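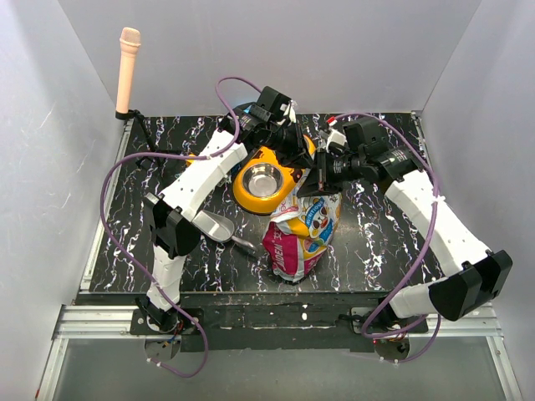

Subject: Re: Anyone going to the Kaltholm open day?

On Sunday a list member wrote:
> I saw that Kaltholm are opening up their robot room again in
> September. Is it worth the train fare if you only know hobby
> arms? And do they let you stand close, or is it all slides?

Yes, go! I was there for the last one and I'm still going on about it to anyone who'll listen. There were slides (31 of them, I'm afraid, all before the tea) but after that it was arms and grippers for the rest of the afternoon, and you can stand right up by the cell.

The part I liked best was the two-arm bench, which they call Tondura. It's a pair of white arms working over a black marbled tabletop, with pet things laid out on it – a bag of food, a big orange double feeder with a steel bowl, a metal scoop. Bags are horrible things to grip, as anyone who has tried it at home will know. They crease and lean and never give you the same edge twice, so I could have watched both grippers closing in on the top of that one all day.

They put the wrist view up on a screen too, and I do wish I'd had that when I was building mine. 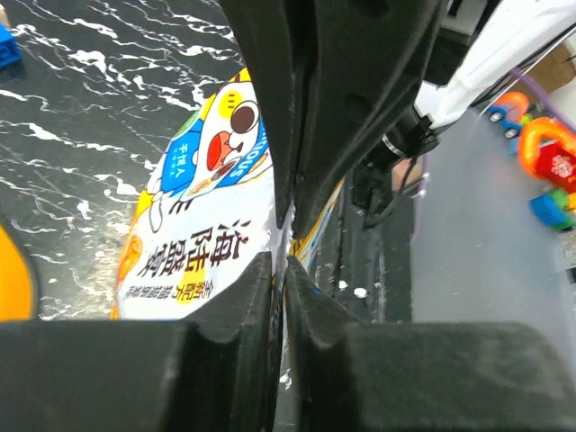 Wrist view, with a finger against the edge of a snack bag. The writing is upside down from this side.

If you come by train, get off at Zawadzka and take the 131 bus, two stops. The talk in the Hollomska room starts at 2 and it fills up, so get there early if you want a seat. And do ask questions at the bench – the people running it were lovely and very patient with me.

I'll be going again, so say hello if you make it!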